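Real marble worktop in a family kitchen - am I being talked out of it for no reason?
Kitchens and Bathrooms > Worktops, sinks and taps
Page 1 of 1

pastrybench
Posted May 31, 2022

We're doing the kitchen at last and I've wanted white marble since I was old enough to want a kitchen. Two showrooms have now tried to steer me away. The first said it would be "ruined in a year" and then walked me straight over to the quartz, where funnily enough they had an offer on. The second, Ovondale, will supply it but want an extra £300 for their own sealing treatment, which comes with a guarantee if we have them back every year to redo it.

I can't tell who is being straight with me. Does anyone have the real stuff and cook on it daily? Two adults, two teenagers, a lot of lemons.

oldgritstone
The first lot want to sell you quartz and the second lot want to sell you a bottle of sealer. I'd start from there.

Sealer slows down staining. It does nothing for etching, and that's what lemon does. Acid eats the polish and leaves a dull mark, sealed or not. Ask Ovondale to put in writing that their guarantee covers etching. I'd be surprised if they do.

Murdo Dalgleish
Fitted worktops for a living until my knees went. Gritstone is right about etching. I'd disagree about the sealer, mind. On a honed white marble I would always want it sealed, and I've seen turmeric go into an unsealed one and stay there. But £300 is daft. It's a cloth and an hour of your time.

oldgritstone
I never said don't seal it. I said don't pay them for the guarantee.

Murdo Dalgleish
Fair enough, we agree then.

tansy_b
I've had marble for 8 years and I would not do it again. Everyone online says "oh, it gets a lovely patina". It gets rings. There's one by the kettle, one where somebody left half a lime, and a big cloudy patch by the hob that I look at every single day. If you are the sort of person who can live with that, fine. I thought I was.

pastrybench
Thanks tansy, that's the sort of answer I can't get out of a showroom. Was yours polished or honed?

tansy_b
Polished. I'm told honed hides it better. I'm also told that by people who sell honing.

Leinonen
Counter view from a honed owner: you can see the marks if you bend down and look along it towards the window. Standing up and making tea, no. Ours gets used hard and I still like it. I do think a lot of the horror stories come from dark or plain stone where there's nothing to break the mark up. Pick a slab with plenty of grey going on.

tansy_b
Mine had plenty of grey going on. It did not help with the lime.

quarterturn
Has nobody asked about marble-look porcelain? We got a price from Cimow and another from a smaller local firm, and the local one was £700 cheaper for what looked to me like the same sheet. You can put tomatoes on it all night.

oldgritstone
You can, until you drop a casserole on the front edge. Chips in porcelain are very hard to fix well, and the pattern is often only printed on the face, so look closely at the edges and the sink cut-out before you sign.

quarterturn
I've dropped plenty on mine. Not a chip yet.

oldgritstone
How long have you had it?

quarterturn
Since May.

oldgritstone
Right.

pastrybench
Ha. I did look at porcelain. It's the repeat that puts me off. The Pradari brochure has two kitchens in it with the same vein in the same spot.

I'm still leaning towards marble, with grey veining as Leinonen says, and something dark on top to do the actual chopping on. The other half wants black and white patterned tiles as well and I'm worried it's all going to be too much.
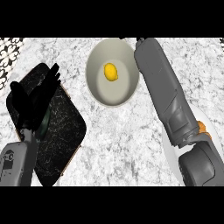 My bigger worry is what happens at the yard. Do you get to choose your own slab, or do they show you a nice sample and send whatever's at the front of the rack?

Murdo Dalgleish
Go and see it. Insist. A sample the size of a paperback tells you nothing about a full slab. Ask them to write your name on it and take a note of the slab number. I once went to collect number 201 for a customer and was told it had "gone out by mistake". She'd driven two hours to choose it.

Ask where the joins will fall too, and get them to show you on the slab itself. If they won't, go elsewhere.

tansy_b
And get a loose offcut. Leave half a lemon on it overnight, then some red wine, then look at it in daylight. If it makes you feel sick, buy something else.

pastrybench
I'll ask Ovondale for an offcut tomorrow and see what they say about the guarantee. Will report back.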